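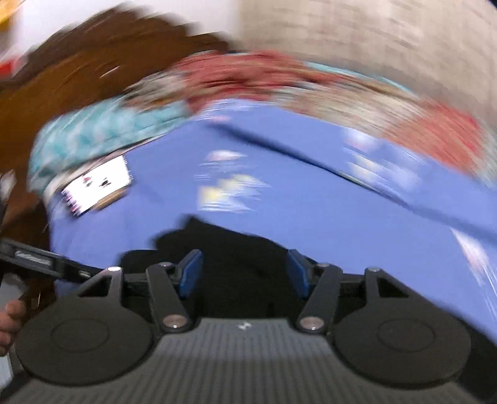 I sold the car in July and I have been getting the bus ever since, and so many of you have asked how it's going that I thought I'd better write it all down in one place. The short version is that I like it far more than I thought I would, apart from the bits I hate. The long version is going to take a pot of tea. I've settled in at home to write it, with the blue cover spread out and patterned fabrics along the far edge (I will never be a plain beige person, sorry Mum), and I've got the timetable next to me so that I don't get my own bus times wrong in public.

First, the car. I got 2,000 pounds for it, more than I expected given the state of the back bumper. The man who bought it had come over from Nerncombe and he didn't even want to drive it round the block. He listened to the engine for a bit, nodded, and that was that. I'd had it for years and I thought I'd be upset, but I mostly felt lighter, and then went in and ate a whole packet of crumpets.

I'd been thinking about it all spring. The insurance had gone up again, the MOT was coming round, and when I looked at the old certificate next to the new mileage I saw I'd done 1,534 miles in the year. That's nothing! Most of it was going to Distow and back for work and the big shop, and a bus goes to Distow. It stops at the end of my road. I had been driving behind it for years, swearing at it.

So, the 21. If you don't know this part of the world, the 21 starts up at Nerncombe, comes down through Grindescombe where I live, and goes on to Distow by way of what feels like every farm gate in the county. In the car it took me 23 minutes door to door. The bus takes a good deal longer and I've stopped minding, mostly. In the mornings I read. Coming home I stare out of the window with my mouth slightly open like a goldfish.

Things I got wrong in the first fortnight, in case anyone else is thinking of doing this:

I stood at the wrong stop. There are two in Grindescombe, one by the chapel and one by the garage, and the one by the garage only gets used on school days. I stood there for ages in a nice dry shelter watching the bus sail past the top of the road. A girl on a pony told me in the end.

I didn't put my hand out. You have to put your hand out! I had got so used to city buses when I was younger, where they just stop, that I stood there smiling at the driver like a fool and he smiled back and drove on.

I bought singles. Return tickets are much cheaper and the weekly one is cheaper again if you go in more than three times. Nothing on the bus tells you this. It's on a sheet of paper in the window of the station cafe in Distow, behind a plant.

I bought a sack of potatoes. I don't want to talk about the potatoes.

The shopping has been the biggest change, I think. With a boot to fill I used to do one enormous shop and then throw a good chunk of it away, limp celery mostly. Now I get what I can carry, so I go into the greengrocer's twice a week on my way back to the stop and I know what I'm having for tea before I get on. Heavy things are a nuisance. Cat litter is a real nuisance. I tried one of those tartan trolleys on wheels and it was brilliant right up until the bus steps, and then it was me at the bottom and the trolley at the top with everyone watching. I've gone back to a rucksack. It's an old walking one with a proper waist strap and it makes tins feel like nothing at all.

What I hadn't bargained for was the people. I don't mean that in a soppy way, some of them are quite annoying. There is a man who eats an egg every single morning and I have had to learn where to sit. But I've lived here a long time and I'd have told you I knew the village, and I didn't really, I knew the people who walk dogs past my window. On the bus I've met Rhiannon Dafis from the top lane, whose sheep I've been looking at for years, and she's been telling me about hedge laying in such detail that I've come away wanting to have a go at my own back hedge this winter. (I won't. It has a wasps' nest in it and a trampoline leaning on it.)

And then there's Mrs Grigaitė, our afternoon driver. She waits if she can see you running. She does not wait if she can see you walking, and I think that's completely fair. She once stopped halfway up the hill so that we could all look at a rainbow, then said "right, enough" and off we went again.

Now the moans. The last bus home from Distow is at ten to seven, and if you miss it you are in for a taxi, and a taxi to Grindescombe costs more than a decent dinner. So there's no more pictures in the evening unless somebody's driving. I've been to two matinees instead and had the whole place nearly to myself, but it's not the same coming out into daylight. I've also had to drop choir, at least for now, and I'm sad about that. One of the altos has said she might be able to run me home after Christmas when her shifts change, so fingers crossed.

Sundays there's nothing - oh, except for the summer walkers' bus, and that only goes the other way, up on to the tops. I did that in August with sandwiches. Lovely, but I got sunburn on one ear.

Rain is rain. I bought a decent coat out of the car money and a pair of boots that don't let in, and I've stopped using umbrellas altogether as the wind at the chapel stop comes straight up the valley and turns them inside out. If you're going to spend on anything, spend on the boots. My cheap ones lasted until the first proper puddle.

Would I get another car? I don't know. My sister thinks I'll crack in January when it's dark both ends of the day and she may well be right. I have told her I'll do a full year and then look at the sums, and I'm keeping all my tickets in a biscuit tin so there can be no arguing about it. I've not added them up yet. I keep lifting the lid and putting it back again.

A couple of you asked about getting to the coast by bus from here. It can be done, with a change at Distow and a very long wait, and I'm going to try it in half term week with my niece. I'll report back. If anyone knows whether the cafe by the sea wall still does the cheese scones, please say so in the comments, as I've already promised her one.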